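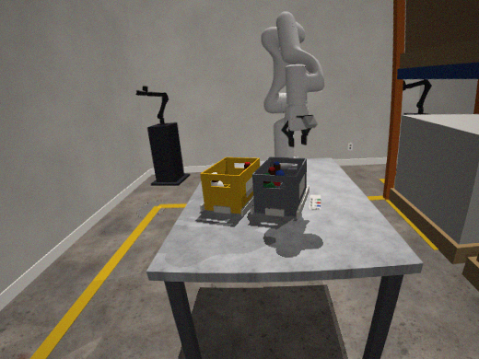

Melur Osman asks whether a pickup can still be changed once the label has printed. It can, until 4 p.m. at the Kestcombe depot.

4. Booking a pickup

4.1 Open Shipments and select each parcel to be collected. One booking holds up to 60 parcels.

4.2 Enter the pickup address and a contact phone number.

4.3 Select a time window. The window must be at least four hours long. 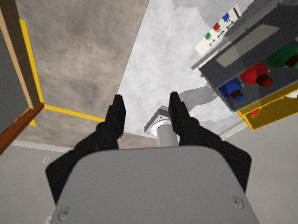

Brimgate Parcel Services — Customer Shipping Desk

4.4 Press Confirm. The booking number appears at the top of the page and on the manifest.

4.5 Print two copies of the manifest. The driver signs both and leaves one with the sender.

Note: Changing the time window does not void printed labels. Changing the address does — print them again.

Caution: Do not book the same parcel twice. The second booking is rejected and the first is placed on hold.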